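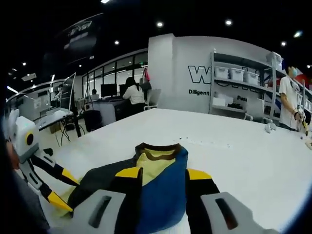

Etbridge group publishes shared rules for handheld gripper work

A group of robotics labs in Etbridge has agreed on a common set of working rules for people who record tasks with handheld grippers and for those who work next to robot arms. The rules were posted in March and take effect at the four member sites this spring.

The document runs to 10 pages and covers table setup, spacing between operators, arm shutdown, labeling of recordings and the privacy of people who happen to be in the room. It does not replace national or international safety standards, and the authors say so on the first page. Sites that already follow stricter rules are told to keep them.

Ifigeneia Rallis, who led the drafting, said the labs had been trading recordings for more than a year and kept running into the same problems.

"One site would stop a recording when someone walked behind the table, and another would keep going," Rallis said. "One would mark a dropped shirt as a failure, and another would delete it. You can't put those files together and know what you have."

Garment folding takes up the longest section. Cloth tasks make up a large part of what the member labs record, and operators differ widely in how they do them. Under the new rules, each session begins with the garment in a start position chosen from a printed list. Operators are asked to work at a normal pace, to keep their free hand off the cloth unless the task calls for it, and to let a failed fold run to the end before starting over. Failed attempts are kept and tagged.

Tables are to be wiped before the first recording of a session and again when the garment type changes. Lint and crumbs get into gripper joints, the document notes, and they also show up in the footage.

The section on robot arms is shorter. An arm that shares a table with a person using a handheld tool must be in one of two states, either parked with its motors off or running under a named supervisor who has a stop button within reach. A paused arm does not count as parked. That line drew the most comments during the review period, when the group received 204 comments in all.

Telmo Cabello, an engineer at Totivell, one of the four sites, said his team had argued for allowing a paused state with reduced force limits.

"We lost that one," Cabello said. "It costs us a couple of minutes each time we bring the arm back up. I still think there is a case for it, and we'll raise it at the next revision."

Operators at neighboring tables must be far enough apart that their tools cannot touch at full reach. Cables may not cross a walkway at floor level. Long hair is to be tied back near a powered arm, and loose sleeves rolled or pinned.

The privacy section was added late. Cameras mounted on handheld tools often pick up coworkers at their desks, along with screens and badges. The rules call for a sign at each entrance while recording is under way, and for faces and readable screens to be blurred before a file leaves the site where it was made. Anyone who works in the room can ask for a recording to be held back, and does not have to say why.

Carmela Marín, who runs data review at Farooqui, said the blurring step would be the hardest to meet on schedule. Her team checked 1,000 clips from last year against the draft rules and found that 66 of them would have been held back for a readable screen alone.

"Most of it can be fixed by turning a monitor," Marín said. "The rest is software time, and we have to plan for that."

Training is set at half a day for new operators, with a short refresher each year. The session covers the stop button, the start positions and the tagging system, and ends with a supervised recording that the trainer signs off on. Bilgate, the smallest of the four sites, will share a trainer with Totivell for the first year.

The rules do not set limits on how long an operator may work with a handheld tool. An early draft called for a break every 45 minutes, but the sites could not agree on a figure and the line was taken out. The current text asks supervisors to rotate tasks and to write down any reports of wrist or shoulder pain. Rallis said the group would look at those reports before the first revision – planned for the fall – and decide then whether a fixed limit is needed.

Labs outside the group may use the document free of charge. Comments on the current version can be sent to the drafting group through any of the member sites.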